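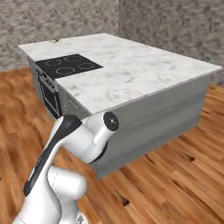 Kitchen task rules for simulated arms: frequently asked questions

Who must follow these rules?
Every team that sends results to the Prirnora shared list. The rules are the same for Pratex and for Grudex users, only the settings file is different.

How many episodes do we need?
For a full entry, 1000 episodes on one task. A trial entry may have 558, but it is marked as trial in the list and it stays so until you send the rest.

May we remove failed episodes?
No. Please keep them and label them as failed. In March we received an entry with nearly 2000 episodes and not one failure, and we had to send it back.

Which views must be stored?
The wrist view and at least one room view, from the same episode and with the same clock. If one view is missing, the episode is not counted.

How should a filled mug be held?
By the handle, with one finger on each side of it.

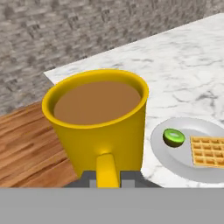

The mug must stay upright during the whole carry. The liquid in our kitchen is a solid surface and cannot spill, so a tilted mug will look fine in the result - this is why we check the angle from the log and do not trust the video alone.

Is contact with other objects allowed?
A light touch on the plate is allowed. Pushing food off the plate is a fault, also when the mug arrives correctly.

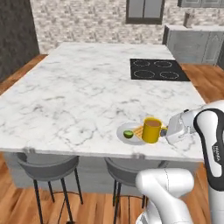

Mug task, room view: the gripper at the right side of the mug.

Can we change the kitchen?
You may change the light and the wall texture. Do not move the island or the cooktop, and do not change the size of objects.

Where do we send the files?
Use the Wan upload page. One package can have up to 835 episodes, so a full entry needs two packages. Please wait for the confirmation of the first package before you send the second one.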